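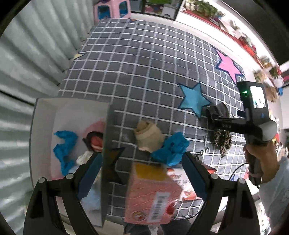 Small Textiles Sorting Set: data card

Tala Masri and Ming-te Fu, Dralbridge. Last revised in January.

1. Summary

The Stasilo small textiles set is a written and photographic record of sorting small household fabric items on a table and putting them into boxes. It covers socks, scraps of cloth and other soft pieces of the kind that collect in a bedroom drawer. Cartons and other stiff items also turn up on the table and are recorded under the class "other". The set holds 400 entries. Each entry has one or more photographs and one row in the table file entries.csv.

2. Surface

The covering is a dark grey cloth with a white grid and printed stars in several colours, among them light blue, pink, pale yellow and dark brown. It is not ironed between sessions. The grid must not be used for measuring. The cloth creases, the lines shift with it, and the curvature in the photographs has not been corrected. Anyone who needs lengths should use the column length_cm, which was filled in with a tape measure after the session and is blank where the item was too crumpled to lay flat.

Printed stars are part of the cloth and are never listed as items. Early versions of the table file had five rows where a star had been entered as "flat fabric, blue". These have been removed.

3. Boxes

Open boxes are used. An item counts as "boxed" when all of it is inside the rim. Items hanging over the rim are "partial". A box may hold mixed types; the record does not assume that its contents match. The box in entry 9 is white with a grey rim and contains, among other pieces, a twisted strip of bright blue material and a pale blue piece of cloth. A rolled beige bundle on the table beside it is entered as "table".

4. Item classes

sock_bundle: a sock or sock-like item rolled or folded into itself. Pairs and singles are not distinguished, as the second sock often can't be seen.

cloth_loose: any piece of fabric lying crumpled or open, with no attempt to identify the garment.

strip: a piece much longer than it is wide.

other: cartons, packets and anything stiff.

5. Columns

entry: running number, starting at 1.
class: one of the four above.
colour_main: a plain colour word. No shades from paint charts.
pattern: plain, striped, spotted, animal, mixed.
place: table, boxed, partial.
touching: entry numbers of neighbouring items in contact, separated by spaces.
length_cm: see section 2.
note: free text, 20 words at most.

Use "mixed" in the pattern column only when two different patterns appear on a single item. A striped item lying against a spotted one is two rows, each with its own pattern, linked through "touching". Where a leopard print is present, enter "animal", whatever the ground colour.

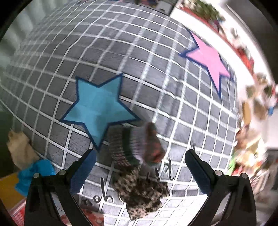 How is a striped bundle entered if its stripes have several colours?

The widest band decides colour_main. If two bands are equal in width, take the darker one and put the other in the note.

6. Labelling

Rows were filled in by one person and checked by the other. Most disagreements were over the line between sock_bundle and cloth_loose, and were settled with one rule: if a rolled or folded edge can be seen, it is a bundle. Where no edge shows, the item goes in as cloth_loose, even if the checker is certain it is a sock. Blur is not a ground for leaving an item out, but the word "blurred" must then appear in the note.

Contact was entered only where no surface showed between two items. Overlap counts as contact.

7. Known gaps

Plain white items are scarce. Wool is not separated from cotton in any column. There are no wet items. Lettering printed on the cloth has not been transcribed. Colours in the brightest parts of the table tend to wash out, and colour_main should be treated with care there.

8. Changes

1.2: "strip" split off from cloth_loose.
1.1: star rows removed, "touching" added.
1.0: first version.

Corrections go to Ming-te Fu, with the entry number and column name.

Related items

Wei drawer dividers: sizes and fitting notes
Ilell folding chart for small garments
Stasilo bed linen set: data card
Odd socks: a short coding guide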